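Hunar handheld demos — progress note, October
To: Noémi Rácz
From: Ryan Crabtree

Noémi, short one, full version comes with the budget sheet.

Where we are. 2138 demos recorded with the handheld grippers, 274 thrown out. Most of the bad ones are lost tracking — a marker gets turned away or covered by a sleeve and the pose jumps. Some are just people talking and forgetting to stop the recording. Target for this phase was 600 usable per task family. Bags and desk clearing are both over that. Cables are not, see below.

What changed since last report
Dardo rewrote the sync check so it runs right after each take instead of overnight. Big help, we catch a bad take while the person is still at the desk.
Rocío cut the operator instructions to one page. New people are recording on there own inside a morning.
Moved to ordinary office desks with the usual mess left on them. Slower per take but the policies trained on clean tables fell apart as soon as there was a laptop in the way, so no choice really.

Problems
Cables. Thin, black, tangled, and the gripper fingers slide off. Amancay has new finger pads on order from Westa, not arrived.
Soft bags — straps flop differently every time. Need more variety, we have 11 bags and operators have learned them all by heart.
Wrist fatigue. Capping sessions at 40 minutes, which costs us takes.

Next
Retrain on the desk set, first remote-control comparison on the same tasks. Amancay wants both methods done by the same operators, I agree, it will need extra hours. Can we talk about moving the leftover travel money accross to that? Need a yes or no before we book people.

Ryan

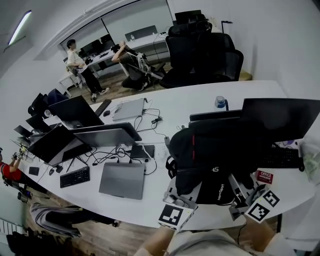 Handheld gripper at the shared desk, backpack task.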